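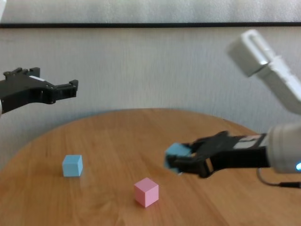 The Trilville office asked last month whether small cubes are still worth paying for, when the bigger blocks sell better. Fair point, and the short reply is that both are needed — the small ones are what the stacking cards are written for.

Sarby block sets, progress to December. Sorry for the rush, figures first. 627 cubes delivered by Barros, 343 checked and bagged, rest still in crates. Colours are the pale blue and the pale pink, no others untill the next order. Stacking cards: 7 drafted, two tried at the Plolladberg room. Card one is the plain pair, one cube on another. Card two adds a third cube and needs rewording.
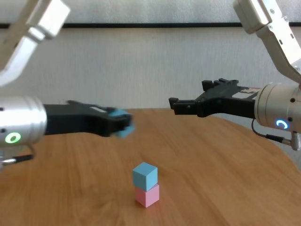 Card one: light blue on pink, round table room.

Spending on track. Postage higher than planned — heavier boxes. Almost 100 bags to go out before the holidays, labels printed, list of addreses with Trilville.

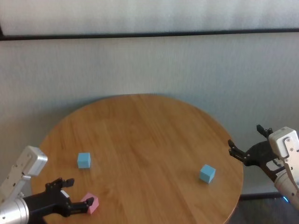

Will the extra crates need more money?
Storage is covered up to the spring, and we'd only come back to you if the second order goes ahead.

Next: finish checking, reword card two, send bags.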